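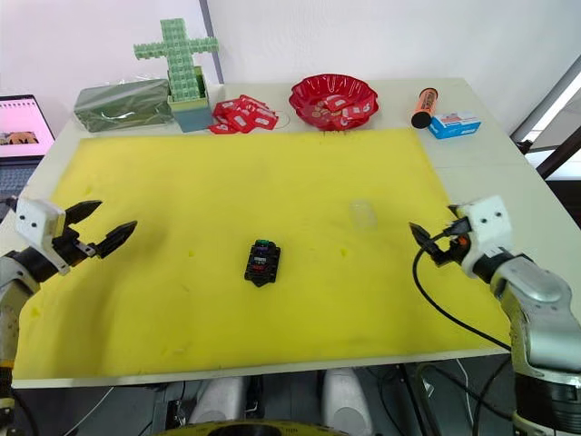

Replacing Blade Fuses in a Small Fuse Block

Issued by the Bevine Training Center, Workshop Practice Section. Revised 6 Oct 2018.

Purpose

These instructions apply to small blocks that hold colored blade fuses, as used in the vehicle and bench wiring courses. They cover removal, inspection and replacement with the block disconnected and placed on the bench. Work on a block that is still connected to a supply is outside the scope of this page.

Preparing the work surface

Cover the table with a foam mat. A yellow mat is preferred for this exercise, as a black block and any dropped fuse are easily found against it. Minor scuffs and marks do not affect the use of a mat, but one that is torn through should be exchanged at the Jirkura store, Room 171.

Place the block near the center of the mat with its top surface facing upward. Keep spare fuses and hand tools to one side.

Procedure

1. Note the position and rating of every fuse on the record sheet before any fuse is removed. Body color is a useful guide, but the number printed on the fuse is to be taken as correct.

2. Grip the fuse by its two shoulders with a plastic puller and lift it straight up. Do not rock it from side to side – this spreads the contacts inside the slot.

3. Hold the fuse to the light and examine the metal link. Confirm the result with a continuity tester.

4. Inspect the empty slot for discoloration or melted plastic. A block showing either condition is to be withdrawn and tagged.

5. Select a replacement of the same type and rating. A higher rating must never be substituted.

6. Press the new fuse down evenly until it is fully seated, then check it against the record sheet.

Completion

Return the block to its tray and place failed fuses in the marked container. Record sheets are handed to Kenna Gillies, Workshop Practice, by the end of the session. Requests for additional pullers should be sent to Adom Kyei, extension 130.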